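2020年5月11日

朝から果物の収穫、というと聞こえがいいが、台の上の小物を赤いボウルに入れるタスクの教示を一日やった。連休明けの予定表では先週のうちに終わっているはずの作業である。

始業後まず左右のリーダーアームのゼロ点を取り直した。左の手首のロール軸が先週から少しずれていて、操作側を水平にしてもフォロワー側が数度傾く。Vinh Bùiが連休前に書いた校正スクリプトはそのまま動いたが、軸の番号が右手用の並びになっていたので、左用の設定ファイルを別に作った。元のファイルには手を付けていない。あとで差分を見てもらう。

タスク名はFenonに決まった。命名規則があるわけではなく、前のセットがTrothamだったので同じくらいの長さの語を選んだだけだと聞いた。ディレクトリ名に全角が混ざるよりはいい。

教示の手順は次のとおり。開始姿勢は両腕とも台の外寄りに引いた位置。グリッパは開。足元のペダルを踏んで記録開始。対象を一つ選んで把持し、持ち上げ、ボウルの縁を越えて放す。開始姿勢に戻してからペダルを離す。戻す途中で離すと末尾の姿勢がばらつき、連結して再生したときに跳ねる。Trothamの最初の版はこれで三割ほど捨てた。今回は離す前に一呼吸置くことにした。

一回の長さは上限を決めず、迷ったら破棄とした。Alfie Haworthは迷いも含めて残すべきだと主張している。人間が手を止めて考えている区間は、学習側から見れば静止せよという教示になる。彼の言い分は、つかみ損ねて持ち直す動きは復帰動作として価値がある、というもので、それは正しい。だから持ち直しは残し、停止は捨てる。境目は二秒とした。根拠は特にない。再生して見ていて、止まっていると感じるのがそのあたりだった。

午前は自分が左腕、Alfieが右腕を持った。二人で一台ずつ操作すると受け渡しの間合いが読みにくく、渡す側が放すのが早い。声をかけるようにしたら改善したが、声に頼った動作を記録しても声はデータに入らない。結局、受け渡しは一人で両腕を持つ方式に戻した。この点は前回の日誌にも書いた気がする。読み返したら書いてあった。

把持について。小さくて丸いものは指先で挟むと逃げる。指の腹の少し奥まで入れてから閉じると安定するが、そうすると今度は台に指が当たる。台面から指先までの余裕を数ミリ残し、斜めから入るのがよい。真上から降ろすのは見た目にはきれいで、操作する側にとっても楽だが、奥行きの誤差がそのまま失敗になる。斜め進入なら多少ずれても指の間に転がり込んでくる。操作者ごとに癖が違うと分布が二山になるので、午後からは全員斜めに統一した。

葉の付いたものは葉を避けて胴をつかむ。葉をつかんでも持ち上がることはあるが、移送中に回る。回ったものは縁に当たりやすい。

力覚の返しは切ってある。入れると右のリーダーが低い周波数で震え、その震えが指令値に乗る。Melur Entiliがフィルタの遮断周波数を下げた版を試したが、震えが消える設定では接触が遅れて伝わり、つかんだあとで手応えが来る。これなら無いほうが素直に操作できる。指の開度だけを見て判断するほうが今のところ成績がよい。Pallowの新しい減速機に替えれば変わる可能性はあるが、納期の返事がまだない。

昼をはさんで通信の遅れを測った。リーダーからフォロワーまでは問題ない。カメラのほうが一台だけ遅れる。時刻印は取得時ではなく書き込み時に付いていた。これでは負荷が上がるほど画像が未来のものとして扱われる。取得時の時刻を使うように直し、午前の分は再同期のスクリプトを通すことにした。元の時刻が残っていない区間は使わない。惜しいが仕方ない。

午後はAnisa Manurungが初めて操作した。説明は五分で済ませ、記録しない状態で好きに動かしてもらった。最初のうちは皆、腕を自分の手のつもりで速く動かす。フォロワーには速度制限がかかっているので、速く動かすとその分だけ後ろから付いてくる。追従の遅れを体で覚えるまでは、何を説明してもあまり意味がない。彼女は覚えるのが早かった。ボウルの上で手首を返さずに放す癖がはじめからあり、これはこちらが直したかった動作そのものなので、後半は見本として再生を流した。

自分の操作は逆に、放す直前に手首を内側へひねる。物を置くときの癖らしい。関節角の波形を重ねると自分の記録だけすぐ分かる。直そうとして意識すると今度は肩の動きがぎこちなくなる。ひねりの量が小さければ害はないとMelurは言うが、気にはなる。

配置は毎回手で並べ替える。初期位置を乱数で出して紙に印刷する案もあったが、並べる人間が紙を見る時間のほうが長い。適当に散らすだけだとどうしても手前と中央に偏るので、十回ごとに奥と端を使うことだけ決めた。重なりや、片方が片方に寄りかかる置き方も少し入れる。一個ずつ離して並べたデータだけで学習させたときは、二つ接しているだけで間に指を突っ込んで止まった。

途中で残しておいた三枚。

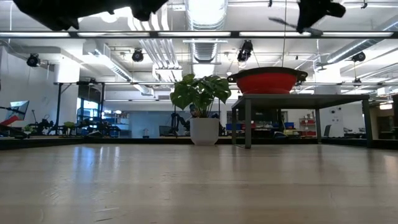
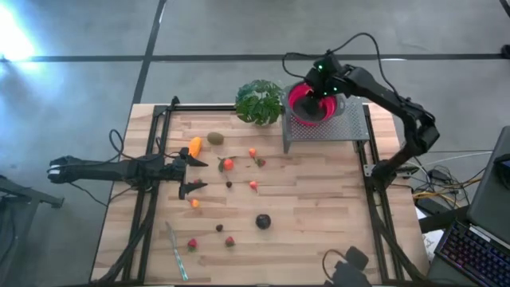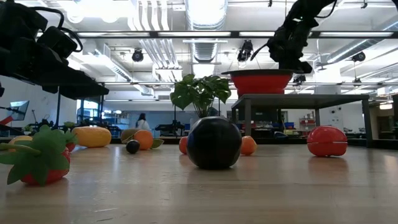
目標は全体で3,000回、うち最初の区切りが1,000回。今日は採用分で100回に届いたところで切り上げた。破棄した分は数に入れていない。このペースだと最初の区切りが月末に間に合わないが、二交代にすれば届く。ただ、操作者を増やすと癖も増える。Alfieは多様性と呼び、自分はばらつきと呼んでいる。評価してみないと決まらないので、操作者の記号を各回の属性に入れておくことにした。あとから人ごとに抜いて学習できる。

操作を続けられる時間についても書いておく。連続で一時間を超えると、開始姿勢への戻しが雑になる。本人は気付かない。終端の関節角の分散を取ると後半で増えている。自分も増えていた。明日からは四十分で交代、間に別の人が再生確認をする。確認する側は操作しない。自分の記録は自分で見ると甘くなる。

夕方、今日の分だけで試しに学習を回した。期待してはいない。損失の下がり方を見て、データの読み込みが壊れていないかを確かめるためである。読み込みで一度落ちた。破棄した回の番号が詰められておらず、欠番のところでファイルを探して止まる。番号は詰めずに、読み込み側で一覧を作るように変えた。詰めると日誌との対応が取れなくなる。

実機で再生したのは8回。学習した方策ではなく、記録した指令値をそのまま流しただけである。物の位置が少し違えば当然つかめない。軌道が記録時と一致するかを見るのが目的で、右はほぼ重なり、左は手首で少し残差が出た。朝の校正の取り方をもう一度見る必要がある。治具に当てる順番で値が変わるのかもしれない。

Wattimenaから問い合わせのメールが来ていた。把持の成功率を一行で欲しいとのこと。遠隔操作での成功率なのか方策の成功率なのかが書かれていないので、聞き返した。前者なら操作者の腕前の数字でしかない。

明日やること。左手首の校正を順番を変えて三回。再同期の残り。ペダルの接点の確認（踏み始めにまれに二度入る）。Anisaに両腕操作を試してもらう。リーダーの右グリップのねじが緩みかけているので、六角の細いほうを工具箱に戻しておくこと。借りたのは自分である。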